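Skiststead opened its kitchen and stone show to the public in November, and I went with my sister, who is redoing her kitchen. We got there at ten. Entry was 3 pounds, parking included, and there were 102 stands across two halls.

We started with worktops. Marinho had the largest stone stand, mostly marble and granite, with prices shown per square metre. The man we spoke to was clear that marble marks if lemon juice or vinegar is left on it, and that it needs sealing again from time to time.

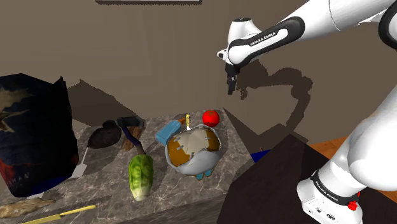
He also told us to ask any fitter where the joins will go before paying a deposit. My sister had been quoted for one long piece, and he thought it would have to be cut in two to get it up her stairs. Delivery from Marinho takes 17 working days after the final measure.

Drindent was in the second hall with sinks and taps. The range was smaller than the leaflet suggested and two of the taps were not yet on sale.

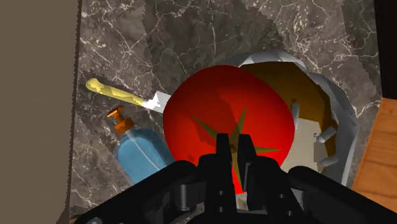 Lunch was soup and a roll in the side room. The queue was slow and there were not enough chairs. Afterwards we sat in on a talk about planning small kitchens by Thaís Sampaio, who spoke for nearly 36 minutes and took questions. Her main advice was to leave a clear stretch of worktop between the sink and the hob, even if it costs you a cupboard.
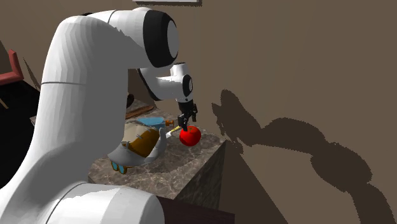 Yung-ching Chuang disagreed during the questions, saying that in a narrow kitchen the cupboard matters more and the clear stretch can go beside the fridge. Sampaio accepted that for galley kitchens.

We looked in at Batar for tiles on the way out and took four samples home. The show closes at five.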